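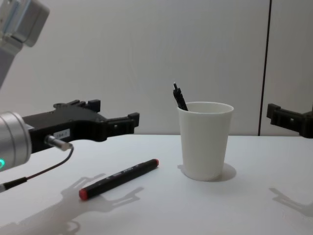

Black gripper, open, over a white tabletop.

Home Syllabus Readings Notes Contact
4 min read

Week 5 notes: Preorders for a first product
Pin-yu Cheng

Okay, last week we left off with Emico, the two-person candle shop that wanted to sell a gift box before making a single one. A few of you asked me afterward if that's even allowed. It is! You just have to be clear about what people are paying for and when they'll get it (put the ship date right next to the price, please, and keep it out of the FAQ where it'll never get read).

So, the numbers from the board. Emico had an email list of 943 people. They opened preorders for a week and took 171 orders. That's 18 percent, and I want you to write down that this is very high, so don't build your own plan on it. Most of those people had bought candles from them at street markets and knew them by face. When Trarnel tried the same thing with a list they'd built from a giveaway, 27 orders came in. Same price, nicer photos, much colder list.

What counts as a "yes"

A like is nice. A comment saying "need this" is nicer. I don't count either one. For this class, a yes is a paid order or a deposit, and when you turn in your worksheet I'll be looking for those and nothing else. If you've only got comments so far, write "0" and we'll work from there, it's fine, really.

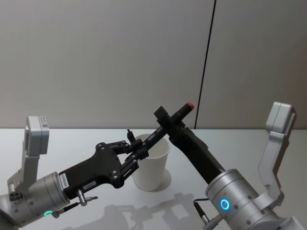 Two robot arms and a white paper cup.

Setting the minimum

Before you open orders, decide on the number that makes you go ahead. Işık, the greeting card maker from the reading, needed 149 boxed sets to cover her print run, and she told buyers so on the order page: if we don't reach it, everyone gets their money back. I love this. It took the pressure off her, and her customers started sending the link to their cousins.

To get your own minimum, add up the costs you pay no matter what (setup, samples, the photographer). Then divide by what you keep from each sale after materials, packing, card fees and shipping. Round up. People forget the card fees every term, and I did too with my first shop.

For next time: read the Mosport packet through the refund section, and bring a draft order page, on paper or on your laptop. Final pitches are in April, so if you want to run a real preorder before then, come talk to me soon and bring your cost sheet.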